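A **bathroom vanity** is a wash basin and countertop combined with a storage cabinet. It is the most common washing place in apartments, hotels and small houses, and usually stands below a mirror.

## Construction

The countertop may be stone, ceramic or a marble-look material. An undermount basin is fixed beneath the opening, so water can be wiped straight into it. The faucet is set behind the basin, often with a single lever. Cabinets hang from the wall or stand on legs, which leave room for a mop. The Willside pattern, drawn by Tineke Van Rooij, has 14 variants, 7 of them with two doors.

## Use and upkeep

A mug is often kept on the counter for toothbrushes, with the toothpaste beside it or lying along the front edge. Small shelves take containers that would crowd the basin. Towels hang from a bar within reach of the sink. Terry cloth is a common choice for them, as its loops soak up water quickly. 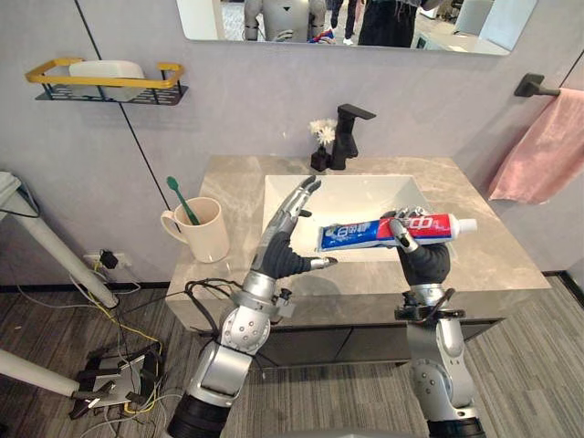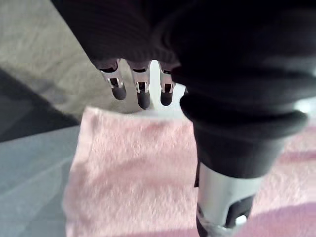
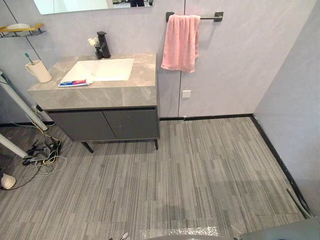
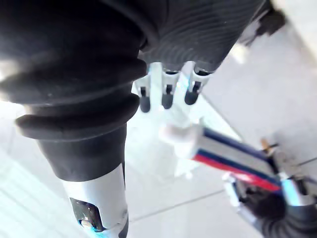
Stone tops are cleaned with mild soap and a soft cloth. Vinegar and other acids can etch marble. Matte black faucets show dried water spots and should not be scrubbed with abrasive pads. In her handbook for the Uvine housing association, Zsófia Kocsis recommends checking the sealant around the basin every April.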